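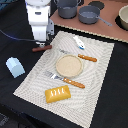 Tan dish on the white mat, black cloth under it.

Pin-on-disk tribometer, pre-run inspection
Rig: Boltitz bench unit, bay 2
Checked by: Senyo Sowah
Countersigned: Petronella Dlamini
Month: April

1. Guard closed, interlock trips motor
OK. Tried it twice at low speed.

2. E-stop reachable from operator side
OK

3. Load arm level, counterweight locked
Adjust. Arm sat low at the pin end, re-leveled. Lock screw is getting chewed up, order a new one from Jomov before the long runs.

4. Pin holder clean, collet grips
OK. Old debris in the slot, wiped out with solvent.

5. Disk seated, runout checked
OK after reseat. First reading 61 microns, way too much. Burr on the back face of the disk. Stoned it off, now 9. Limit on the sheet still says 10, leave it.

6. Friction force sensor zeroed, no load
OK. Drifts a bit while warming up, give it time before you zero. Petronella wants the zero value written in the run log as well, not just here.

7. Dead weights stamped and legible
One not legible. Pulled from the set. Do NOT put it back in the box.

8. Lubricant cup, drip tray, hoses
Fail. Weep at the lower fitting. Brindholm oil on the base plate, wiped up. Dry sliding tests only untill the fitting is changed.

9. Solvent bottles labeled, lids on
One label gone soft, rewrote it. Rags in the metal bin, lid down.

10. Extraction on, hose near the contact
OK. Hose had been pushed back behind the motor, moved it. Fine wear dust from the brake pad samples, so keep it close.

11. Gloves, glasses at the bench
Glasses OK. Nitrile gloves low, medium only. No gloves near the spinning disk, see rig card.

12. Surface profiler (Asante), stylus and stage
Stylus OK. Stage sticks at far end of travel. Roughness scans from the middle of the disk are fine, dont trust the edge ones.

Open items
Lower fitting (item 8), Senyo
Lock screw (item 3), Senyo
Gloves, Petronella
Stage rail clean and regrease, whoever has the profiler next

Rig released for dry runs only. Recheck item 5 after every disk change.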